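Search this site Go
5 min read

Flotdale Allotment and Garden Club: minutes of the March meeting
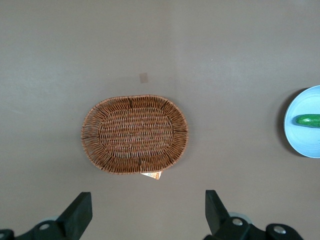
Oval wicker basket.

Present: Torbjørn Aasen (chair), Märta Kvam, Wenche Strömberg, Tumelo Tshabalala, and me, Njål Björklund, taking notes again. A good few plot holders came too, and I passed a sheet for names but it went home in somebody's coat, so if you were there and want it recorded, email me.

We got going at 7:10 p.m. because the side door was locked and Torbjørn had brought the wrong keys.

Last month's minutes
Märta pointed out that I had written "beets" where she had said "bees," which made her whole item pretty confusing. Sorry, Märta! Corrected, and the rest was agreed.

Water
This took up most of the evening. The tap by the Rurby gate is still dripping and the one at the top end has almost no pressure after lunch on weekends. Tumelo walked the line with a plumber from Dredton and they think the pipe is squashed somewhere under the compost bays. The quote to dig up that stretch and replace it is $377, parts included. I thought that sounded pretty good (I had been bracing for a lot worse) but Wenche wanted to know if it covers putting the path back afterward. Tumelo didn't know and will ask. We agreed to go ahead if it does, and to talk again if it doesn't.

There was a long side conversation about rain barrels. Torbjørn is for them, Märta is for them if they have lids, and two people at the back were against them on account of mosquitoes. I'm for them, for what it's worth. We left it there.

Until the pipe is fixed, please don't leave a hose running on the top tap while you go off and do something else. Cans only up there, please.

Seed order
The Somogyi order came in and it's all here except the yellow onion sets, which are on back order. Wenche has sorted everything by plot and will have it in the shed on Wednesday from 4:30 on. If you ordered the Somogyi peppers, start them now, they are slow! Mine took ages last year and I was still waiting on red ones when the frost came.

Märta asked if we could order less kale next year. There was some support for this.

Plots
Two plots are free, both on the Rurby side, and one of them has a decent shed, though the roof needs work. The waiting list is at 30 names. Torbjørn will call the first few this week. We also talked about splitting one of the plots in half, as a whole one is a lot for a beginner, and I said I'd have been glad of a half plot when I started. Most people liked the idea, but the path would have to move, so Torbjørn is going to measure it and come back to us.

Spring swap
Same setup as last year: bring seedlings, spare pots, tools you don't use, and take home what you like. We had roughly 300 seedlings last time and ran out of table, so Tumelo is borrowing more trestles from the school. Label your plants, please. I took home what I was told was a cucumber and it was a very nice pumpkin that ate my bean row. Märta is doing coffee and would love a hand with the dishes.

Anything else
Wenche has found a pair of green gloves, left hand inside right, on the bench by the compost. Ask her.

Somebody has been putting bread in the compost again. Please stop, we had rats in the fall.

Tumelo asked about opening the gate earlier once it gets light. Agreed, 6:30 a.m. from next month.

To do
Tumelo: ask the plumber about the path, pick up trestles.
Wenche: seed handout, chase the onion sets.
Torbjørn: call the waiting list, measure the plot, get a spare side door key cut.
Njål: new name sheet.

We finished at 8:50 p.m. Next meeting same place, and Märta is bringing the rhubarb cake.

Contact the club secretary | © Flotdale Allotment and Garden Club | Back to top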